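Tabletop Objects, Plamedley Set

README, last revised 7 February 2022

What this is

A set of notes and pictures of ordinary things on tables in shared indoor spaces: pouches, bottles, cloths, jackets left on seats, cables, chairs. It was put together by Katherine Escobar and Gorazd Angelovski for people who need everyday clutter to look at, sort or label. The tables were in use and were not styled.

The set has 992 pictures. Each has a short caption and a line in the object list. There are 8 folders, one for each location code, and the codes are explained in locations.txt.

Contents

pictures/ the pictures, sorted by location code
captions.txt one caption per picture, plain text
objects.csv object names, colours and any notes
locations.txt what each location code means
changes.txt what was altered and when

How things are named

Names are kept short and everyday. A bottle with a trigger on top is a spray bottle, whatever is in it. We do not record contents, as most bottles can't be told apart from outside. A soft bag that folds flat is a pouch. If it has a zip that can be seen, the zip goes in the notes column, and if no zip can be seen the column stays blank.

Cloth on a table is a tablecloth if it hangs over the edge and a mat if it doesn't. Aleksandra Krajewska went through the first 400 rows and changed "throw", "cover" and "sheet" to one of those two. A few may still be wrong in the Grulik folder, where the cloths were often folded back.

Colours are given as one or two words. We had long arguments over maroon and burgundy and settled on maroon for both. Gold, mustard and deep yellow are all "golden yellow". Lime green is kept apart from green because it comes up so often on chairs and plastic parts.

Clothing counts as an object when it is off the body. A jacket on a seat is listed, a jacket being worn is not. Things held in the hand are listed with "held" in the notes.

Seating is listed as "chair" when enough of it shows to be sure, otherwise as "seat".

People

Some pictures have people in them. They are not named in any file and the captions keep to plain words about clothing and position. If you use a picture with a person in it, please don't crop down to the face.

Sample entry

The picture below is from the walkway tables. Its rows in objects.csv read:

tablecloth, maroon, over round table
pouch, golden yellow, floral print, pale lining
spray bottle, dark brown, lime green trigger, small pale label
cube, white, black square markers, held
jacket, black, over back of seat
chair, lime green, moulded shell
cables, black, with bright green straps

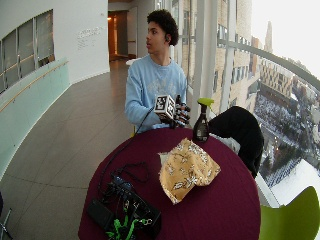 Round table with maroon cloth, floral pouch and spray bottle. Indoor walkway.

Known problems

Pouches and folded napkins are mixed up in places, mainly in the Zullunwood folder. Teófilo Echeverri is working through these.

Small labels on bottles are noted as present or absent. The wording is left out unless it can be read without enlarging the picture.

Cables are entered as one row however many there are. If you need them separated you will have to do it yourself.

The 4 pictures added in August have captions but no object rows yet.

Corrections

Send the picture name, the row and what you think it should say to Orlando Ñahui. Please put one correction on each line. Changes go into changes.txt with the old wording kept beside the new.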